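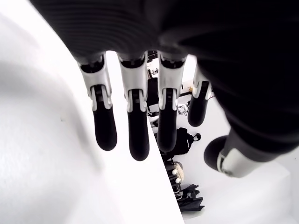 Starting in January, the Markthorpe dispensary will carry pre-trimmed flower from two growers, Jateo and Urley. Until now most of what we sold came in as whole branches and was trimmed in our back room, which kept the price down but made for long evenings. A lot of you have asked whether machine trimming hurts the bud. It depends on the machine and on how dry the plant is when it goes in. A tumbler can knock off a good share of the trichomes, and those hold most of the cannabinoids and the smell. Hand trimming is gentler and slower. Jateo trims by hand only. Urley runs a tumbler first and finishes by hand.

Garba Igwe, our buyer, compared both over the summer. He found the Urley flower a little smaller and tighter, with less smell when the jar was first opened. The Jateo flower kept more of its shape and cost more. We will label every jar with the trim method so you can choose.

Jars will come in two sizes, 6 grams and 8 grams. The first order is 600 jars, split evenly between the growers. Members can reserve at the counter or by phone, extension 1686. Loose trim for cooking will still be sold by the bag while the old stock lasts.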